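Desktop Assembly Teaching Group
Minutes of the weekly meeting, Thursday, 9:30 a.m., bench room

Present: Oisín Heffernan (chair), Marta, Devin, Priya, Lew, Joanne (minutes)
Apologies: Sam, who is at the Foley site until next week

1. Minutes of the last meeting

Accepted with one correction. Item 4 said the leader arms had been recalibrated. Only the left one had. The right one was done the following morning by Devin.

Actions carried over: the written fault codes (Priya, see item 5) and the spare fingers from Zustholm (Lew, see item 6). All others closed.

2. Recording progress

Marta gave the numbers. The set now holds 1462 recorded demonstrations across all tasks, of which 106 were added since the last meeting. Of the new ones, 57 are memory module insertions. The rest are processor placements and cable work, and the cable work is going slowly.

Oisín asked why the cable total is behind plan. Marta said each take runs much longer than a memory take and more of them are thrown out. Operators lose the connector when it turns in the fingers, and regrasping it by remote control takes patience. She would sooner have fewer clean takes than a lot of rescued ones. Devin disagreed in part. He thinks the rescues are worth keeping as long as they are marked, since the trained policy will drop connectors too and has to learn what to do next. Priya supported keeping them. After some discussion it was agreed to keep rescued takes under their own tag and leave them out of the first training run.

Oisín reminded everyone that a take where the operator stops to think for a long stretch should be cut and redone. The pauses end up in the data and the policy learns to hover.

3. Bench layout and starting position

Lew went through the layout as it stands. The tower lies on its side on the slatted table with the inside facing up, the parts fixture sits to its left, and the two arms work from behind and from the right. The processor starts in the square pocket of the fixture and the memory module in the slotted rail just below it. The socket levers are raised before a processor take begins.

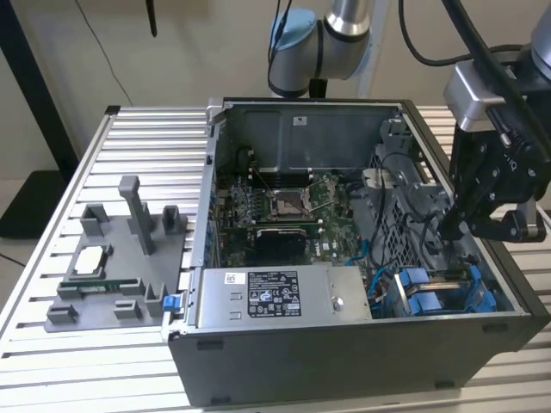

Joanne pointed out that the fixture has no hard stop against the table and can be nudged when somebody resets the parts. Last week a run of takes was recorded with it slightly turned, and this was only noticed when Marta watched them back. A small turn is useful variety if it is done on purpose and written down. Lew will put marks on the table for a home position and for a few planned offsets, and the offset used will be entered in the log at the start of each batch.

Devin asked whether the tower should be moved as well. Agreed that it should, but only once the processor task is finished. Changing both at once would make it hard to tell what caused a failure.

Priya asked about lighting. The blinds have been open on some days and closed on others. Oisín is content with that for memory and cables. For the processor he wants the blinds closed until the first run has been trained, as glare off bare metal has made the socket hard to read on the operator's screen.

4. Hand guiding against remote control

This was the main item. At present all takes are done with the leader arms, the operator sitting at the desk and the two follower arms copying. Priya has been trying hand guiding for the last part of the memory insertion, where the person holds the arm at the wrist and pushes the module in directly.

Her findings:

Hand guiding gives a better feel for the moment the module seats. With the leader arms the operator has only the screens and the sound, and tends to push too hard.

Hand-guided takes are smoother near the slot but rougher on the way there. It is tiring to carry the arm from the fixture across to the board.

The person's hands and sleeves get into the overhead view. The policy should not be trained on video that has hands in it when it will have to run without them.

Oisín suggested using hand guiding only to collect the path and the forces, then playing the path back with nobody touching the arm and recording the video on the playback. Priya has tried this a few times. It works when the module is gripped the same way in both passes and fails when it has slipped even slightly. Lew said a deeper groove in the finger pads might fix that.

Marta was not keen on mixing the two methods in one set. The speeds are different and she expects the policy to change character halfway through an insertion. Devin said that could be checked cheaply by training on a small mixed batch. Agreed to do this. Hand guiding stays as a trial on the memory task only.

5. Drive bay and cable work
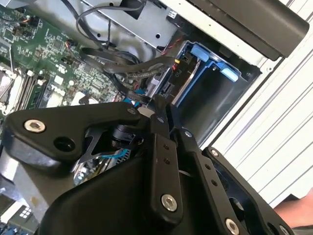
Devin reported on the cable task and asked for a change to the way operators are told to approach. Most of them come in straight from above, and the fingers then hide the connector on the wrist view for the last part of the move. He has been coming in at a slant and keeping the bay on the right of the picture, with the two light blue tabs in view along the top of the cage for as long as possible. The tabs stand out well against the gray metal and give the operator something to steer by. The black cables looping down next to the bracket do not, and more than one operator has lost track of which cable is nearest.

Joanne asked whether the loops could be tied back. Oisín would prefer to leave them. A machine that comes in for rework will have its cables wherever they happen to fall, and tidying them would make the task easier than the job it is meant for. He accepted that new operators could practice with them tied back, provided those takes are not saved.

Devin also asked for a rule about reaching in. The present habit is that anyone nearby may straighten a part during a take. Agreed as follows. If a hand goes into the case after recording has started, the operator pauses, the take is marked, and Marta decides later whether any of it can be used. The arms must be in hold before anyone reaches past the fingers. Lew will add this to the card at the desk.

Priya handed round her list of fault codes. It covers slips, missed grasps, part dropped outside the case, part dropped inside the case, wrong slot, and operator stop. Marta asked for one more code for network lag, which she now has to write out by hand. Lag was bad on two afternoons and the follower arms trailed the leaders enough to spoil the fine moves. With that addition the list was approved.

6. Equipment

Fingers: Lew has heard from Zustholm that the spare set has shipped. The present fingers are usable. He tightened the link screws on the right gripper on Monday and will check them at the start of each recording day from now on. Anyone who feels play in the leader handle should stop and tell him before going on — it may be the gripper and not the handle.

Leader arms: the right trigger still sticks when released slowly. Devin has cleaned it once. If it comes back he will swap the spring.

Software: the Triron recorder update went on last week. It now saves the grip force along with the joint positions, as asked. It also fills the disk faster. Marta clears the local drive at the end of each day after checking the upload, and asked that no one else delete anything from it.

Foot pedal: moved to the left side of the desk at Priya's request. Two operators prefer the right. The cable is long enough for either, so it can be moved as needed.

7. Operators and training

There are 3 new operators starting with us from the Claltard project. Joanne will run their first session. The plan is a half day on the leader arms with loose parts on the table, then memory takes with an experienced operator alongside. No cable work in the first two weeks.

Oisín asked that each new person also be shown a playback of their own takes by the end of the first week. Most bad habits, such as closing the grip before the arm has stopped, are easier to see than to explain.

Sessions stay at 50 minutes with a break after. Devin said people have been skipping the break to finish a batch, and the reject rate climbs when they do. Joanne will put the breaks in the booking sheet so they cannot be booked over.

8. Any other business

Lew asked for a second tower of a different make. Oisín will look at what is left in the July budget.

Marta asked people to stop renaming tasks in the log. "RAM," "memory" and "DIMM" are all in use at present. The word is memory.

Actions

Lew: mark home position and offsets on the table; update the desk card; try a deeper groove in the finger pads
Priya: add the lag code and send out the final list; continue the hand guiding trial
Marta: set up the tag for rescued takes; train on a small mixed batch with Devin
Devin: write half a page on the slanted approach for cable takes; watch the right trigger
Joanne: first session for new operators; breaks in the booking sheet
Oisín: budget for a second tower

Next meeting same time next week. Sam to report on the Foley visit. Meeting closed at 10:40 a.m.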